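Ranger les petites pièces de l'atelier

Dans un tiroir profond, les barrettes, équerres et chutes finissent toujours au fond. Un bac en plastique blanc règle une bonne partie du problème : on voit tout de suite ce qu'il contient et il se lave à l'eau savonneuse.

Posez les pièces longues côte à côte, dans le sens de la longueur. Celles qui vont ensemble se tiennent avec un élastique, à changer quand il durcit. Les pièces plates peuvent se ranger debout contre une paroi, comme des fiches.

Ne remplissez pas à ras bord. Chez moi, un bac de 13 cm de haut suffit pour les pièces courantes. Les outils à main restent dans la caisse à poignée, au fond du plan de travail, et la clé à cliquet à portée de main tant que le montage n'est pas fini.

Videz le bac une fois par an, en janvier par exemple, et jetez les élastiques cassés.

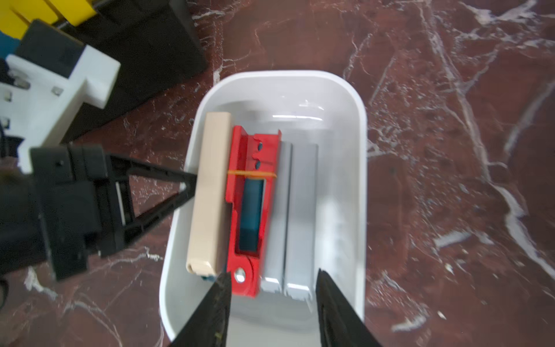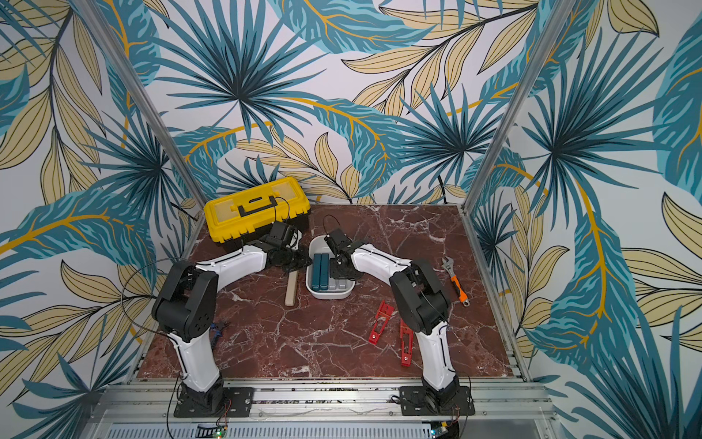
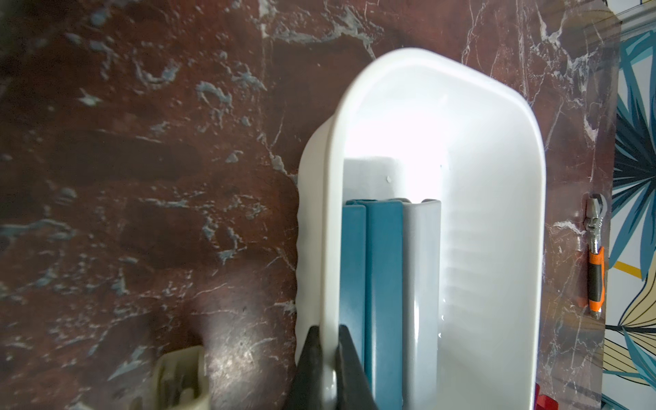

Dernière photo : lamelles debout dans le bac blanc, clé à cliquet à droite.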